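Nadside tote

The Nadside tote, also called a desk bin or Clastgate box, is an open plastic storage bin with a handle slot cut in one side. Stackable when empty. Common in homes, offices and schools around Markport. First sold in July, in one size only; lids came later and are sold seperately.
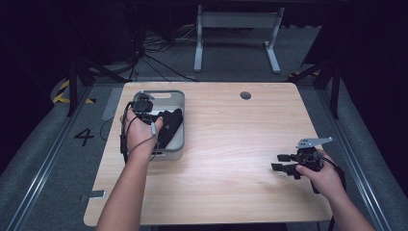
Sizes vary by maker. The Yoshida pattern holds 26 quarts, 800 grams empty. Earlier ones heavier, 900 grams, with a thicker rim. Gray most common, then white. Early bins tended to split at the handle slot, later molds have a wider radius there. Catalog of December 2023 lists 200 color and size combinations, most of them since discontined.

See also: Crate, Basket, Drawer unit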